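Updated Sep 18, 2023. Shop notes, quick ones, add yours at the end

**Floors**

- Sweep first, always. Mop after. Grit plus water = scratches.
- Capful of soap per bucket. More leaves a film and then you're mopping twice.
- Glossy floor? Microfiber, no stiff brushes. Dry the last pass with an old towl.

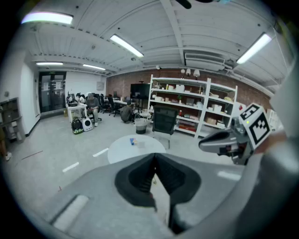
**Cords and cables**

- Velcro ties, not tape. Tape goes gummy by January.
- Coil loose, big loops. Never round your elbow.

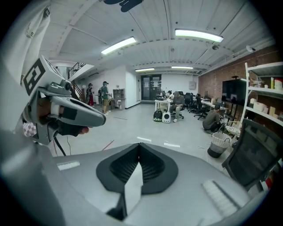

- Label both ends. Masking tape flag is fine for labels, just not for bundling.
- Nicked jacket, toss it. Dont patch.

**Sandpaper**

- 2,000 grit wet, drop of dish soap. 680 is an odd one, Erley has it sometimes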